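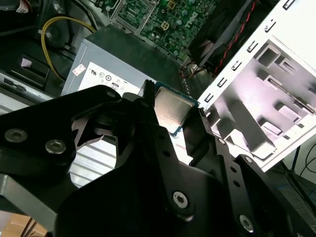
夹爪夹持一枚台式机处理器，后方为打开侧板的机箱。

Jamov发布Skullo 2.0：面向电脑拆解作业的机械臂控制与规划软件

2021年5月23日，机器人软件开发商Jamov今日发布Skullo 2.0。该软件用于控制机械臂完成台式电脑的拆解和零部件回收作业，包含感知、抓取规划、力控执行和作业编排四个模块。新版本即日起向现有用户开放下载，新用户可通过Jamov销售部门申请试用授权。

Skullo的首个版本主要处理内存条、硬盘和扩展卡等体积较大、抓取面较明确的部件。2.0版本将处理器纳入支持范围，并重写了抓取规划器和力控接口。Jamov表示，处理器的取出是用户在过去一年里提出最多的需求，也是开发团队投入时间最长的一项。

处理器取出为何困难

台式机处理器体积小，厚度只有几毫米，可供夹持的边缘很窄。顶盖为金属，表面反光，深度相机在这类表面上常常得不到完整的点云。机箱内部还有电源、线缆、风扇罩和硬盘架，夹爪进入时可用的空间有限，从哪个方向进入、以什么姿态退出，都要在动作开始之前算好。

处理器底部的触点或针脚不能受侧向力。夹持力过小，处理器在移动中会滑脱；夹持力过大，基板边缘可能受损。两根手指接触的位置如果不对称，处理器在夹起后会发生倾斜，后续放入托盘时就需要修正姿态。

Jamov首席软件工程师Raphaël Gilbert表示：“在1.x版本里，我们把抓取和放置当成两个独立的问题，先抓起来，再想办法放下去。处理器这个部件让我们放弃了这种做法。现在规划器在选择抓取点的时候，就已经把放置姿态考虑进去了。抓取角度偏一点没有关系，只要系统知道偏了多少。”

感知模块

Skullo 2.0的感知模块使用安装在机械臂腕部的小型相机。相机随夹爪一起移动，在接近部件的过程中连续更新目标的位置估计。与固定在工位上方的相机相比，腕部相机能够看到机箱内部较深的位置，但夹爪本身会遮挡相当一部分视野。2.0版本为此增加了夹爪遮罩功能：软件根据当前的关节角度和夹爪开合量，计算夹爪在图像中的轮廓，把这部分像素排除在识别之外。

针对反光表面，新版本不再单独依赖深度数据。软件先在彩色图像中提取金属顶盖与基板的边界，再用边界的几何关系推算部件平面的朝向。用户可以在界面中查看每一帧的边界拟合结果和置信度。置信度低于设定阈值时，机械臂停在当前位置，稍作平移后重新取像，连续三次仍未通过则转入人工确认。

部件识别模型也进行了更新。新模型的训练集包含3365张经过人工标注的机箱内部图像，涵盖不同年代的塔式和小型台式机。标注类别有主板、电源、处理器、内存条、硬盘架、风扇罩和线缆等。其中线缆单独作为避让对象处理，不作为抓取目标。用户可以使用随软件提供的标注工具添加自己的图像，并在本地完成微调，图像无须上传。

抓取规划与避障

新的抓取规划器在每次取件前生成一组候选抓取姿态，默认数量为12个。每个候选姿态都要依次通过三项检查：手指与部件的接触面积，夹爪与机箱内部结构的碰撞余量，以及退出路径的可行性。通过检查的姿态按得分排序，由执行模块从最高分开始尝试。

碰撞检查所用的模型由两部分组成。机箱的钣金结构来自扫描或已有的三维模型，线缆则由感知模块实时估计。由于线缆会移动，软件为其设置了可调的安全距离。夹爪的连杆、支架和紧固件在碰撞模型中也有对应的几何体，用户更换手指或加装转接件后，需要在工具配置中更新尺寸，否则规划器会拒绝启动。

如果所有候选姿态都未通过检查，软件会给出具体原因，例如“左侧手指与线缆距离不足”或“退出路径与硬盘架干涉”，并在三维视图中标出位置。操作人员可以移开障碍物后重新规划，也可以跳过该部件，进入下一步作业。

力控执行

执行模块新增了分段夹持功能。手指以低速闭合，检测到第一次接触后暂停，软件比较两侧手指的位置，必要时调整腕部位置使部件居中，然后再增加到目标夹持力。整个过程的力和位置数据以1毫秒为间隔写入日志。

取出动作被拆分为松动、提升和退出三个阶段，每个阶段可以设置不同的力上限和速度上限。对于仍被散热硅脂粘住的部件，用户可以启用小幅度的旋转松动动作。需要说明的是，Skullo 2.0不负责拆卸散热器，也不负责打开处理器插座的固定杆，这两个步骤仍由人工或其他工位完成。

提起部件后，软件会再取一次图像，计算部件相对于手指的实际倾角，并据此修正放置动作。这一步骤默认开启，可在作业脚本中关闭。

作业编排与接口

作业编排模块提供图形界面和Python接口两种使用方式。图形界面面向产线操作人员，以步骤列表的形式显示当前机箱的拆解顺序。Python接口面向集成商，可以调用感知、规划和执行模块中的单个函数，也可以将Skullo作为服务运行，由上层系统下发任务。

2.0版本改变了作业脚本的格式。旧格式脚本可以通过命令行工具转换，但涉及自定义夹爪的脚本需要手工补充碰撞模型信息。Jamov已在文档中列出全部变更项，并将继续为1.x版本提供安全更新。

新版本同时加入了回放功能。每次取件的图像、关节轨迹、力数据和规划结果会打包为一个文件，可以在没有机械臂的电脑上逐帧查看。技术支持人员可以直接用这一文件复现问题，用户也可以修改参数后在仿真中重新运行同一次取件。

测试情况

Skullo 2.0在发布前由电子设备回收企业Czerwiński进行了测试。测试在该公司的Prutton拆解车间完成，使用的机箱均为企业淘汰的台式电脑，型号混合，未做预先筛选。散热器由人工拆下，插座固定杆由人工打开，其余取件动作由机械臂执行。

测试期间，软件共执行处理器取出作业664次，每次作业的数据都保存为回放文件。Jamov的开发团队根据这些文件修改了两处默认参数：一是降低了手指首次接触时的闭合速度，二是增大了退出阶段与线缆之间的安全距离。测试中需要人工确认的情况主要有两类，一类是线缆横跨在处理器上方，另一类是顶盖上残留的硅脂较多，边界无法可靠提取。

Czerwiński方面表示，Prutton车间将继续使用该软件，并计划在现有工位上增加内存条和处理器的连续取件流程。车间目前每月接收大约2000台废旧台式机。

Gilbert表示：“混合型号的机箱对规划器来说是很好的检验。电源的位置、硬盘架的方向、线缆的走法，每一台都不太一样。我们没有为某一种机箱写专门的程序，所有调整都放在通用参数里。硅脂残留的问题目前还没有完全解决，我们会在后续版本里处理。”

系统要求与供货

Skullo 2.0运行于64位Linux系统，需要一块支持通用计算的独立显卡。软件支持六轴和七轴机械臂，以及带有位置反馈的两指夹爪。不带力传感器的机械臂也可以使用，但分段夹持功能将改为依据电机电流估算，精度会有所下降。完整的兼容设备列表见产品文档。

软件按工位授权，授权费用包含一年的版本更新和技术支持。持有有效1.x授权的用户可以免费升级。高校和研究机构可以申请非商业授权，该授权包含全部模块，但不包含现场技术支持。

Jamov计划于8月发布2.1版本，内容包括对笔记本电脑内存条的支持、硅脂残留条件下的边界提取改进，以及中文版操作界面。在此之前，中文用户可以使用已经翻译完成的安装手册和接口文档。

关于Jamov

Jamov是一家机器人软件开发商，产品包括机械臂控制软件Skullo及其配套的标注和仿真工具。公司客户主要来自电子设备回收、维修翻新和零部件检测行业。

关于Czerwiński

Czerwiński从事废旧电子设备的回收与拆解，业务包括整机翻新、零部件分拣和金属材料回收。Prutton拆解车间主要处理台式电脑和小型服务器。

媒体与试用咨询

媒体采访请联系Jamov公关部门。试用授权、兼容性确认和升级事宜请联系Jamov销售部门，来信时请注明机械臂型号、夹爪型号及计划处理的设备类型。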